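Chapter 4
When the Arm Moves In

The first time I walked a packing floor with a robot on it, I spent the whole morning watching the wrong thing. I watched the robot. I was twenty-six, I had a clipboard, and the arm was the newest thing in the building, so of course I stared at it. Jeanine Postma, who ran the shift at Stikley back then, let me go on like that until the coffee break and then asked me what the people had been doing. I had no idea. I hadn't written down a word about them.

So let's start this chapter where I should have started that morning, with the people. Stikley packed small parts into cartons, and 73 people worked on the floor when the first arm came in. Before the arm, a packer picked up a part, checked the mark on it, dropped it in the box and reached for the next one. Ask anybody who did it and they'd tell you the job was picking and packing. Watch for an hour, though, and you'd see a lot more going on! They turned parts the right way up. They set aside the ones with smudged marks. They hollered across the aisle when a batch looked off. None of that was in the job description, and so none of it was in the plan when Stikley bought the arm.
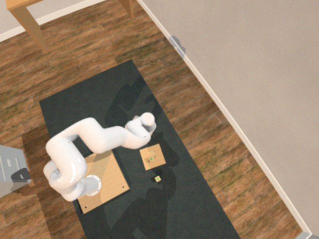

Department of Work and Organization Studies, Bronham College

Small cubes and a little open box on a table make a good practice job, and I use the rendered version with my own students before they ever visit a plant. One cube is already in the box and another is out on the tabletop, and I ask the class to write down every decision a person would make about that second cube. Most of them stop at two (pick it up, put it in). Ehab Shehata, who taught the course with me for years, once filled a whole page — and he hadn't even gotten to what you do when the box is full.

Try it yourself before you read on. Then mark which of your decisions you'd hand to a machine, which you'd keep, and which you'd have trouble explaining to either a machine or a new hire. Hang on to that list, we'll need it again in Section 4.3.

Back at Stikley, the packers didn't lose their jobs that February, but the jobs changed under them. A packer became a "cell attendant," which meant clearing jams, filling trays and waiting. The waiting was the part they complained about. Jeanine's crew went from nearly 485 cartons a shift, packed by hand and at their own pace, to following a pace somebody else had typed in. Some of them liked it (sore wrists got better), and some asked for a transfer within 30 days.

4.1 What counts as a task?

A task is a piece of work with a start, an end and a result you can check. A job is a bundle of tasks, plus all the stuff in between that holds them together.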